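February, open day at Gaster. Left home late, no brekkie, parking a nightmare. Jasmina got us in the side door – thank god. Room 12, picking demo. You hold the gripper yourself, reach into the box, go for a plush. I went for the white one. Rok wanted the green, of course.
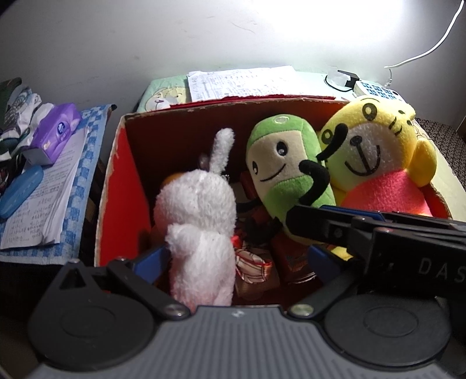 p. 9

Harder than it looks, my wrist is still sore. Pieter says they want 1423 goes logged before winter. I did three. Asked what colour the pads come in, got a funny look. Tea was stewed, bikkies good. Must ring Doina tommorow re the Iltine vist.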